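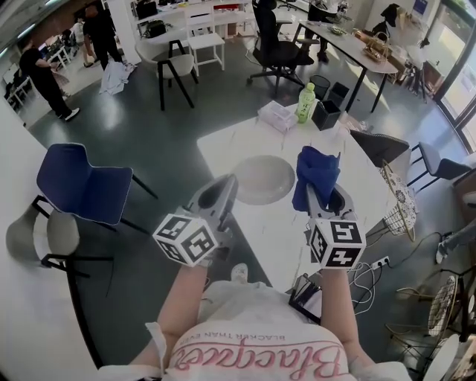
Figure 1. Cloth task with a pair of hand-held grippers. The cloth is in the right one; the left is open.

Courses > Robotics in Practice > Unit 5 > Handout: Buying a Demonstration Kit
Print this page | E-mail this page

Unit 5: Reading a product offer without getting your pocket picked

This unit looks at one kind of product, the hand-held gripper kit for recording demonstrations. You hold the grippers, you do the chore, and the kit writes down where your hands went. Later a robot is supposed to learn the chore from that record. The "later" is where most of the sales literature spends its time. We will spend ours on the kit.

The offer under review is the Tirent hand kit, sold by Pludico. For comparison we also use the Jirdale rental plan, which covers similar equipment by the month and comes with a phone line that somebody answers. Copies of both offers are in the course folder. Read them before class. They are short, and the Pludico one has large type.

What the offer says

The brochure promises that a new user will be "productive in minutes." It does not say how many minutes, which is a smart thing to leave out of a brochure. In January we timed our own first setup from opened case to first usable recording, and it came to 60 minutes. Eleven of those went to finding the page in the manual that explains the status light. The page is in the back, after the warranty.

The brochure also uses the word "natural" a great deal. Picking up a towel with your own hand is natural. Picking it up with two curved plastic fingers is a skill, and people get better at it, and the recordings from before they got better are still sitting in your data. Budget for that. Pludico doesn't, but it isn't Pludico's budget.

Markers

Look at the base of each gripper in Figure 1. The white cubes with the black-and-white codes are there so that software can work out where the gripper is and which way it is turned. Vendors like to call this sort of thing "proven," meaning cheap, and for once the two words get along. A printed square does not need charging and has no firmware.

It does need to be seen. When you compare kits, ask:

- What happens in the recording when a code is hidden for a moment? Is the gap marked, or is it filled in with a guess?
- Can you print replacement codes yourself, or are they a spare part with a part number and a price?
- Does the kit check itself at the start of a session, or does it trust you?

The Tirent manual answers the first question clearly (gaps are marked) and the second one in a footnote (spare part). On the third it is silent. We took that as trust and were flattered.

Soft things

Sellers love to demonstrate with blocks. Blocks are polite. They stay the shape they were when you put them down. Cloth has no such manners, and a crumpled piece of it is a fair test of both the gripper and the person holding it. If a seller offers you a live demo, bring your own dish towel - an old one, washed thin. See how long the smile lasts.

Our notes on cloth with the Tirent fingers: a good bunch is easy to grab and easy to keep. A single layer flat on a table is much harder, and a corner is harder again. None of this is in the brochure, where the cloth comes already folded.

The software

Recordings are handled by Sowah, a separate program with a separate license. The kit price on page one does not include it. Page four does mention this, in a sentence that begins with the word "seamlessly." Sowah is decent once installed. It names files by session number and will not let you rename them, so our first practice session is number 1302 and will be forever. We don't know what happened to the ones before it.

Buying or renting

For one term of work, the Jirdale plan came out cheaper on our sheet, even with the deposit. For anything over a year, buying wins, provided you never drop a gripper. Work out your own figure for how often you drop things, then raise it.

For next class

Write one page comparing the two offers for a small lab that wants to record table clearing and laundry. Use the offers themselves and leave the customer quotes alone - they are all delighted. List what is missing from each offer, and draft the e-mail you would send to ask for it. The e-mail gets half the marks. Keep it polite.

Bring a towel.

Handout revised May 2023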